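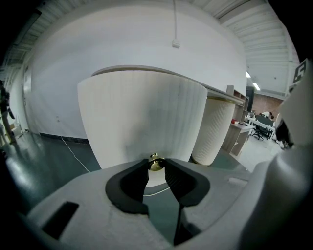

Fig. 6. Large and small ribbed containers on the floor, white wall behind. Note the cable.

Guide > Setting out the room > 6. Floor containers

Last updated: 2023-10-31
Print this page | E-mail this page

6. Standing the large and small containers

This section covers the two white ribbed containers supplied with the Clarkuvville room set: the large drum (Nyberg) and the small cylinder (Jesberg). Drotik's own leaflet deals with both on half a page and calls the job "a moment's work". Allow longer. Most of the time goes on the floor and the cables, and the leaflet has nothing to say about either.

6.1 Before you start

You will need a tape measure, a soft pencil, a dry cloth, a short spirit level and a second person for the large drum. The leaflet says one person can manage it. One person probably can, but the sides are hard to grip and the vertical ribs mark if they are dragged along a door frame.

1. Check the label on each carton. The pair should carry set number 739. Cartons from other sets look the same from outside.

2. Open the cartons flat on the floor and fold the sides down. Do not cut along the top seam with a long blade.

3. Keep both cartons until section 6.5 is finished.

4. Run a dry hand over the ribs. The finish is described as wipe-clean, and it is, if you wipe up and down. Wiping round the container leaves dust in every groove.

CAUTION: Do not lift, steer or pull the large drum by the small gold-coloured knob near its foot. It is the obvious thing to get hold of and it is the wrong thing. Put your hands under the base.

6.2 Choosing the position

The leaflet recommends standing both containers "freely, wherever the eye falls". We suggest a plain stretch of wall, well clear of any door, and a tape measure.

1. Look at the wall from top to bottom before you measure the floor. If there is conduit or a junction box on it, leave a way to reach them. A small box high on the wall is easily forgotten once the furniture is in.

2. Mark a pencil line on the floor 65 cm out from the skirting. The back of the large drum should come no nearer than this. You may be told that the gap wastes space. Try getting a vacuum cleaner head behind the drum without it and decide for yourself.

3. Stand in the doorway and check that the line leaves at least 100 cm of clear walking space in front of where the large drum will go. If it does not, choose another wall. Do not make up the difference by pushing the drum back over the line.

4. Decide which side the small cylinder will stand. To the right of the drum is the usual layout in this guide, but left works just as well. The leaflet insists on the right and gives no reason.

Note: Pencil comes off a dark, smooth floor with a damp cloth. Masking tape should come off too, but test it in a corner overnight first. We have had mixed results.

6.3 Dealing with cables

Do this before either container goes down. Thin white cable shows up well on a dark floor and rather less well when it passes beneath a white container, and that is when it gets pinched.

1. Follow each loose cable by hand from end to end. Do not assume that two short stretches belong to the same run because they are the same colour.

2. If you cannot find where a cable goes, stop and ask. Leave it alone until you know.

3. Lay the cable along the foot of the wall, behind the pencil line. Use the clips from the room set. The stick-on kind hold on skirting if the surface has been wiped first. On the wall itself they tend to let go.

4. Take up slack in a loose loop near the wall. Do not wind it tightly and do not push it under the drum to hide it.

5. Walk across the room in your normal shoes. If your foot touches a cable, it is in the wrong place.

CAUTION: Never stand either container on a cable, even a thin one, even for the length of time it takes to fetch the other carton.

A cable cover is listed as an optional extra. It keeps the run tidy but makes a ridge of its own, and we are not convinced it is any easier to step over than the thing it covers. Moving the cable to the wall costs nothing.

6.4 Setting down

1. Sweep the floor, then wipe it. Grit under a heavy round base will scratch, and you will not see it until you next move the drum.

2. With one person on each side, lift the large drum and carry it upright to the line. Lower it straight down.

3. Turn it until the gold-coloured knob faces into the room. Lift slightly as you turn.

4. Lay the spirit level across the top edge, first one way and then the other. The leaflet says levelling is "never required". Floors differ. If the drum rocks, move it a hand's width along the line and try again before you resort to packing it.

5. Set the small cylinder down beside it. Leave enough room for a flat hand between the two at their widest points. The larger container is tapered, so measure where it is widest and not wherever is easiest to reach.

6. Check the thin gold-toned rim of the cylinder for dents and tell us at once if you find one. Claims made after 47 days are turned down, whatever the leaflet may appear to promise about lifetime cover.

6.5 Final checks

- No cable under or between the containers.
- Pencil marks wiped off.
- Nothing in front of the junction box, if there is one on your wall.
- Both containers steady when pressed lightly at the top.

6.6 If something is not right

The two whites do not match. Look at them again in daylight. Under a ceiling light the taller, narrower shape can seem a shade cooler. If they still differ by day, send us the carton labels from both.

The large drum creeps forward. The floor is probably damp or has been polished. Felt pads are often suggested for this. They protect the floor, but on a polished surface they make creeping worse. Dry the floor first.

The room looks crowded. Remove the small cylinder for a week before you buy anything to solve the problem. Around half the people who write to us about this end up leaving it out.

Dust keeps settling in the ribs. It will. Use a soft dry brush, top to bottom. The treatment spray Drotik added to its list in May may help, but the sample we tried did no better than the brush.

Section revised by Ivar Midtbø. Continue to 7. Wall shelves.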